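Search this site Enter keywords

Narrow fingers or wide pads, part two
Posted in March by the bench editor

The Beleo pads ran first, on the old controller settings. They hold a heat spreader well and fit badly in a PC case. The Plurkby fingers are narrower and flex more, so I dropped the close speed to 200 counts and left the force limit at 3000 for both sets. Each set got 6 dry approaches before any contact.

Wrist camera exposure is still a compromise — set it for the board and the sheet metal blows out.
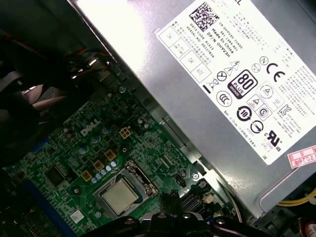
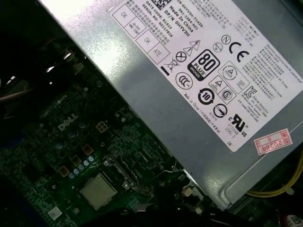 Power supply and Dell board in the first two, fingers at the chip on the gray fixture in the third.

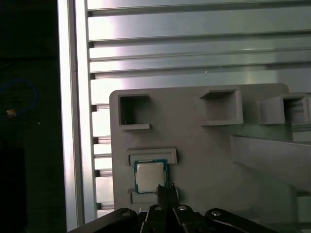

The Vlček arm repeats well enough for either set. Cable drag at the last joint bothers me more, and it gets worse with the elbow high. I will reroute the cable before changing any gains. The Trorkville controller logs motor current only, so a force plot will have to wait.

Last updated: March, 4:40 pm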